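Living > Opinion > Around the House

Filed under: Laundry & Linens
Print this story | E-mail to a friend

I'm just going to say it: you do not have to fold a fleece blanket. I folded mine for 13 years, corners matched and everything, and it slid off the shelf every single time!

Fleece is fat and fuzzy and wants to bunch up (and it grabs every bit of lint in the house). So why fight it? 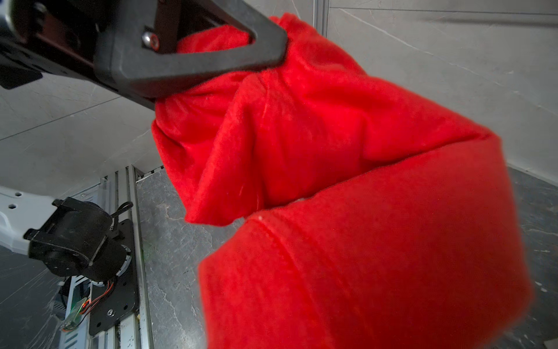 My friend Mbali Radebe says a folded blanket makes a room look cared for. Fine, fold the sheets. Fold the good tablecloth. But a throw gets pulled back out by supper, so I stuff ours in the chest by the couch and shut the lid. It takes six seconds, and I got my Sunday evenings back.

Ntombi Van der Merwe writes from Cernham.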